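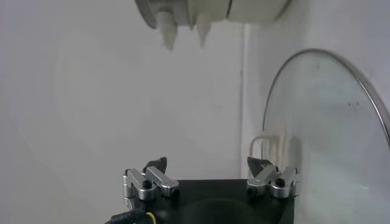

The Drawer of Small Screws

Feb 24, 2018

I own 383 screws. I know this because I spent most of a snowed-in afternoon counting them, and I would like that afternoon back.

It began with a desk lamp. The elbow of my old Hervieu had gone limp, so that whenever I sat down to read, the shade sank slowly toward the page like a relative nodding off after dinner. All it needed was a small black hex screw at the joint. I was sure I had one. I was sure I had dozens, in the drawer under the workbench, where I have been dropping everything small and metal for as long as we've lived in this house.

Anyone with a drawer like this knows what came next. I pulled it out, it was heavier than I remembered, and the bottom gave way over the rug.

Once they were all in a cake pan I figured I might as well sort them. Wood screws in one jar, machine screws in another, and a third jar for the ones that came with flat-pack furniture and fit nothing else on earth. The Clollska bookcase alone seems to have left me a pile of leftovers, and I try not to think about this when I put heavy books on the top shelf. Final tally: 222 wood screws, and the rest a mixed bag of machine screws, mystery bolts and things Armelle insists are "technically rivets." Two of them were teeth. Baby teeth, I should say. We have agreed to leave that alone until the kids visit.

Armelle's view is that a person should keep no screw without a known purpose. She threw out her own collection in December and claims to feel lighter. She has also borrowed screws from me twice this month -- I have not mentioned it, except here.

Then there's the matter of the hex keys. I have almost 300 of them, or that's how it feels when I'm trying to close the drawer. They come free with everything, and they breed. What I did not have was the one that fit the lamp. Metric ones, inch ones, a bent one I'd apparently used to stir paint, and every last one either rattled around in the socket or wouldn't go in at all.

Ho-yin next door lent me his set, a Zanbridge in a folding handle, each size stamped on the side. He handed it over the fence and said "I'll need it back" before I had a grip on it. Fair enough. I still have his ladder.

The screw I finally used came out of the furniture jar. It's a hair too long and sticks out the far side of the joint, where it will catch a sleeve sooner or later. But the shade stays up. I read an entire chapter last night without once pushing it back.

The drawer is still in two pieces. I need four short wood screws to put the bottom back on, and all of mine are too long.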